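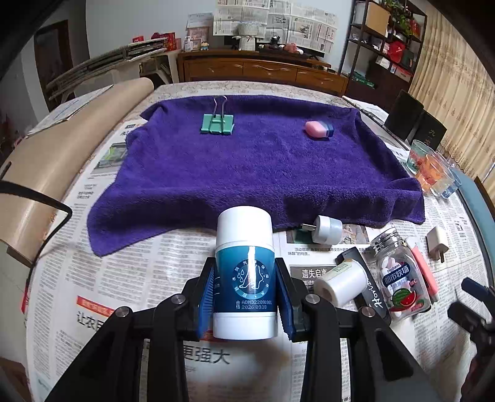 Print this page | E-mail this page

Marnia Foot Stick, two months on

Mon 20 June

I stand for most of my working day on a concrete floor, and by February my heels were bad enough that they caught on the sheets. I had been using a cream from a tub, which works fine but leaves your hands greasy and means sitting on the side of the bath until it soaks in. A stick looked like less trouble. I bought the Marnia, the plain one with no scent, and have used it every night since the middle of April.

It works like a big lip balm. You take off the cap, turn the base and rub the stick on the dry parts. The balm is firm, firmer than I expected, and on a cool morning it drags a little on the first pass. After a few strokes it warms up and goes on evenly. It takes me less than a minute to do both feet, and my hands stay clean. That was the main thing I wanted and it does it well.

For the first week I saw no change in the cracks. The skin felt softer right after using it and was back to normal by the next evening. In the second week I started putting cotton socks on over it, and that made a bigger difference than anything else I did. By the end of the month the edges of the cracks had closed and the heels no longer caught on anything. One deep crack on the left side took longer and still comes back if I skip a few nights.

I should say that I also used a foot file, the Skudton with the coarse side and the fine side. I used it once a week after a shower. I doubt the stick would have done as much on skin that thick without it. The file cost less than the stick and will last a lot longer, so if your heels are very hard I would buy that first and see how far it gets you.

It isn't good between the toes. The stick is too wide to get in there, and what does get in sits on the skin and feels sticky. I leave that part alone and just dry it well. It is also no use for the tops of the feet, where the skin is thin and you want something that spreads.

Slippery floors are the other problem. Put socks on before you walk anywhere. I went across the kitchen tile barefoot one night to let the dog out and nearly ended up on my back, and there were heel prints on the tile the next morning that needed dish soap to get off.

How long it lasts depends on how much you press. My first stick lasted a little over five weeks with nightly use on both heels. The last part of it sits down below the rim where you can't reach it by rubbing. I dug that out with a butter knife and put it in a small jar, and got another few nights from it. A maker that sells a product on keeping your hands clean should have found a way to push the last of it up. The cap on my second one is also looser than the first, and I no longer carry it in my gym bag.

Before this I tried the Lidbridge heel balm, which comes in a tube. The Lidbridge soaks in faster and costs less for the amount you get, but it has a strong mint smell that stayed in the bedding. It also stung on open cracks. The Marnia has never stung. If you don't mind mint and your skin isn't broken, the Lidbridge is the better buy.

Heat is worth a mention now that summer is here. I left the stick in the car one afternoon and the top went soft and slumped to one side. It set again overnight in a cool cupboard and worked the same afterward — a bit lopsided, but fine.

I would buy it again, and have. I keep one by the bed and go back to the tub cream for my elbows. Four out of five, with the point taken off for what gets left in the bottom.

Print this page | E-mail this page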